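회색 매트리스 커버, 보풀과 먼지 문제 (그리고 인형 정리)
게시판: 침실·수납 | 조회 1,337 | 2022년 9월

ekrem_d
안녕하세요. 에크렘 데이르멘지(Ekrem Değirmenci)라고 합니다. 한국어를 배운 지 오래되지 않아서 문장이 이상하면 죄송합니다.
4월에 Urnden 회색 매트리스 커버를 샀습니다. 색은 마음에 드는데, 딸이 침대에서 인형을 가지고 놀면 털이 커버에 붙습니다. 회색에서는 밝은 털이 아주 잘 보입니다. 인형을 침대에 두지 않는 것이 좋습니까, 아니면 커버를 바꾸어야 합니까?

보리차한잔
커버를 몇 도로 빨고 계세요? 저는 32도 정도로 하는데 보풀이 확 줄었어요. 뒤집어서 빠는 것도 잊지 마시고요.

ekrem_d
저는 41도로 빨았습니다. 뒤집는 것은 몰랐습니다. 감사합니다.

cele좋아
커버 탓이 아니라고 봅니다. 털 인형은 원래 빠져요. Cele 뚜껑 상자에 넣고 놀 때만 꺼내세요. 침대 위에는 베개 말고 아무것도 안 두는 게 제일 깨끗합니다.

느린세탁기
윗분 말씀에 반대요. 뚜껑 닫힌 상자는 빨고 나서 덜 마른 인형을 넣으면 냄새가 납니다. 저희 집은 구멍 있는 플라스틱 바구니 써요. 천 바구니는 그 안에 또 먼지가 붙어서 버렸습니다.

cele좋아
덜 마른 걸 넣는 사람이 잘못이죠. 구멍 있으면 먼지 들어가요.

느린세탁기
곱슬곱슬한 털은 겉이 말라도 속이 안 말라요. 빨아 보신 적 있으세요?

보리차한잔
두 분 싸우지 마시고요 ㅎㅎ 바구니는 어차피 물로 헹구면 되니까 저는 구멍 쪽에 한 표.

ekrem_d
의견을 주셔서 감사합니다. Sondari 가게에서 뚜껑 상자도 보았지만, 딸이 혼자 열기가 조금 어려웠습니다. 그래서 구멍이 있는 하얀 바구니로 정했습니다. 사진을 올립니다. 이 크기가 인형에게 충분하다고 생각하십니까? 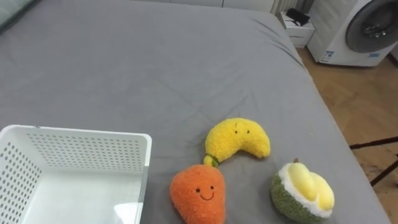 하얀 바구니와 과일 인형. 바구니에 넣기 전입니다.

보리차한잔
바나나 표정 귀여워요! 커버 주름은 그냥 두셔도 될 것 같아요. 저 정도면 저희 집보다 훨씬 반듯합니다.

느린세탁기
주황색 인형처럼 털이 복슬복슬한 건 세탁망에 따로 넣으세요. 바나나랑 같이 돌리지 마시고요. 색이 다르면 붙은 털이 더 눈에 띕니다.

cele좋아
바구니는 예쁘네요. 그래도 저는 뚜껑파입니다. 위에 얇은 천이라도 덮으세요.

ekrem_d
네, 천을 덮는 방법도 해 보겠습니다. 세탁망은 집에 2개 있는데 모두 양말에 쓰고 있습니다. 인형용을 하나 더 사겠습니다. Plirnwood 세탁망을 써 보신 분 계십니까?

느린세탁기
지퍼가 약해요. 다른 거 사세요.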